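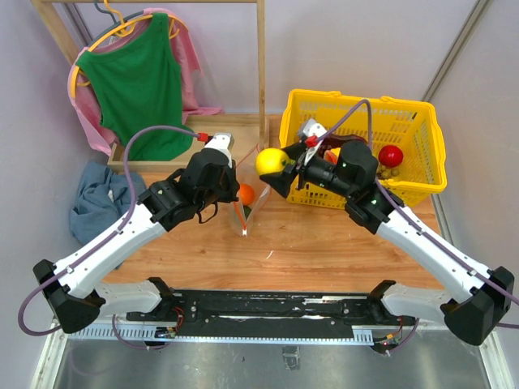

According to one reader of the Titside Gardener, a lemon picked in May and left on a cool laundry shelf will still be good in winter, provided the stalk button stays on. The paper printed the remark under its citrus column, and it agrees with most household advice on keeping the fruit.

The storage of citrus in the home covers the picking, handling and keeping of lemons, oranges, mandarins, limes and grapefruit after harvest. Citrus does not ripen further once it leaves the tree. Sweetness is fixed at picking, although the skin may go on changing colour.

Picking

Fruit is normally cut with secateurs, leaving a short stub of stalk. Pulling can tear the rind at the stem end, where moulds enter easily. Mandarins are the most prone to this, having loose skins. Fruit picked wet from rain or dew marks more readily, and growers usually wait until mid-morning.

Conditions

Lemons and limes keep for a week or more on the bench and considerably longer in the crisper. Grapefruit and lemons suffer chilling injury if held too cold for long periods, seen as pitting and brown staining of the rind. Oranges tolerate lower temperatures. Sealed plastic traps moisture and encourages mould, and mesh or paper is preferred for fruit kept at room temperature. Cut fruit should be covered, refrigerated and used within 3 days.

Spoilage

The usual causes are green mould and blue mould, both species of Penicillium. Green mould begins as a soft, watery spot, turns white and then olive. Blue mould spreads more readily by contact between neighbouring fruit. Affected fruit is discarded and the rest wiped over and dried.

Local practice

In the Nerkora district, where backyard lemon trees are common, fruit was traditionally layered in dry sand in tea chests under the house. The chests were often stamped Colombo, and the name passed into local use, so that a "colombo" of lemons meant a full chest. A survey by the Nerkora Horticultural Society received replies from 131 households, of which 3 still used sand. Most of the others froze the juice in ice cube trays. The society's autumn exchange handled 2,579 kilograms of surplus fruit in its largest season, the bulk of it Eureka and Lisbon lemons.

Waxing

Commercial fruit is often waxed to replace the natural coating lost in washing. Where the zest is to be used, the wax can be removed with warm water and a brush. Unwaxed fruit loses moisture sooner.

See also: Marmalade; Preserved lemon; Root cellar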